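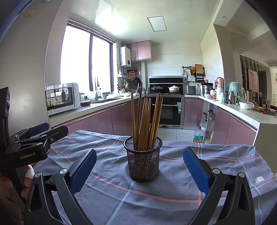
Chopsticks in the mesh cup, kitchen table

clullgate68
Okay, chopstick people, I need opinions. Ours live in a black wire mesh cup on the table, and my sister swears they belong in a drawer. I like being able to grab a pair! But do you store them tips up or tips down? Mine go tips up, so the flowery ends sit at the bottom and you only get a peek at the pattern through the mesh.

traster
Tips down. With tips up, everybody's fingers go all over the part you eat with.

bridadari_b
Disagree with traster. Tips down means they stand in whatever collects at the bottom of the cup. I had two pairs go moldy last December that way.

traster
Then dry them first? Mine lie on a towel overnight and I've never had mold.

clullgate68

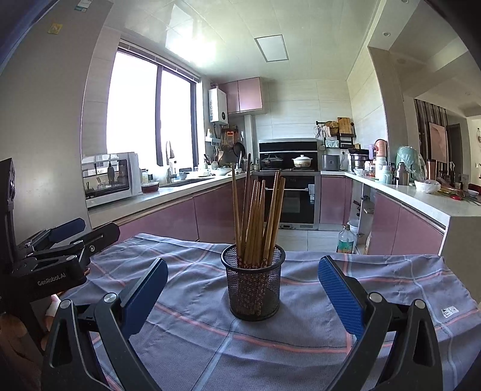
The other thing is the cloth. I love the plaid, but it wrinkles if you so much as look at it, and I worry a cup that full will tip on a fold when somebody tugs the edge. Do I iron it every time – or just put a tray under the cup?

carvalho_kitchen
Tray. I gave up ironing tablecloths years ago. And I'm with bridadari on tips up, just grab them low (kids won't, mine certainly don't).

traster
A tray on a wrinkled cloth still wobbles. Put the cup on the counter, problem solved.

clullgate68
Counter's busy enough already, lol. Trying the tray this week – tips stay up for now, sorry traster!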